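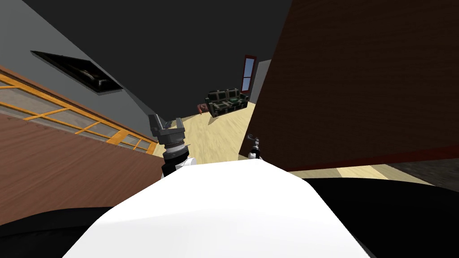
Je couvre la robotique domestique depuis assez longtemps pour me méfier des démonstrations qui se passent bien. Alors quand Ginent m'a proposé de venir à Flimmont parler d'une panne, une vraie, j'ai dit oui tout de suite ! L'appartement n'existe que dans le simulateur Skorkberg, avec son canapé vert au fond et sa télé au mur, et le robot à deux bras y répète ses trajets avant qu'on laisse le même programme entrer chez des gens. Le soir de la panne, il a cherché à passer là où il y avait un panneau de bois. Il a poussé. Et il a continué de pousser, pince ouverte, pendant 1 357 secondes de temps simulé (j'ai fait répéter le chiffre).

Le journal de bord, lui, affichait « trajet en cours ». Pas la moindre alerte ! L'arrêt sur contact était bien actif, mais il comparait l'effort du bras à un seuil que la dernière mise à jour avait remplacé par zéro, et zéro, dans ce module, ça veut dire « pas de limite ». Je vous laisse imaginer ma tête.

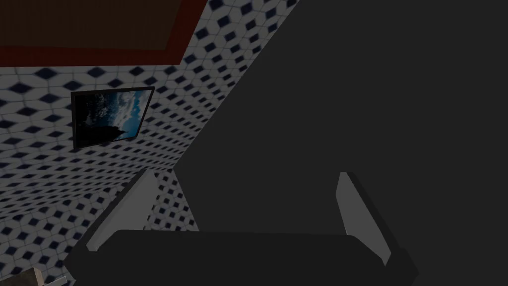 Mis à jour en juillet, à 16 h 40

J'ai passé l'après-midi à regarder les essais rejoués, et je vous avoue qu'on s'y perd vite, entre les murs à motifs et les pièces qui penchent. L'équipe avait lancé 1 671 parcours avec la nouvelle version, et 1 484 sont allés au bout. Les autres ont fini bloqués, presque toujours dans un passage étroit.

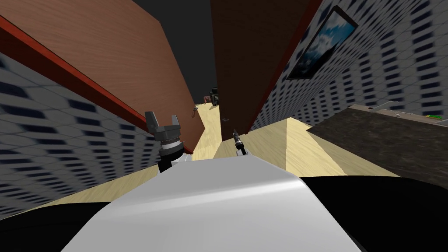
Le couloir vu depuis le robot, entre les panneaux de bois. Simulation Skorkberg.

C'est Kpodo, le petit bureau qui relit le code de sécurité pour Ginent, qui a trouvé le zéro. Une ligne dans un fichier de réglages, recopiée d'un banc d'essai où l'on coupe exprès la limite d'effort ! Sur un banc, pourquoi pas. Chez quelqu'un, avec un enfant derrière la porte, j'aime mieux ne pas y penser.

Ce qui me chiffonne davantage, c'est que le défaut dormait là depuis trois versions. Les tests d'avant se faisaient dans des pièces larges, le bras ne touchait rien, 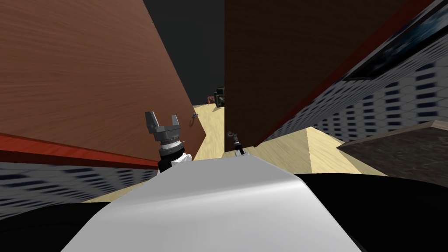 et tout le monde regardait le taux de réussite monter, moi la première dans un article dont je ne suis plus très fière. Depuis, un seuil à zéro empêche le robot de démarrer, et un bras qui force plus de deux secondes coupe tout, quitte à laisser la machine plantée en plein passage. Avec ce réglage, le total des parcours terminés passe à 1 487, trois de plus seulement, et les échecs s'arrêtent enfin pour de bon au lieu de pousser.

J'ai demandé si un bouton rouge serait ajouté sur la machine elle-même. On m'a répondu que c'était « à l'étude ». Je rappellerai à la rentrée.

38 partages · 12 commentaires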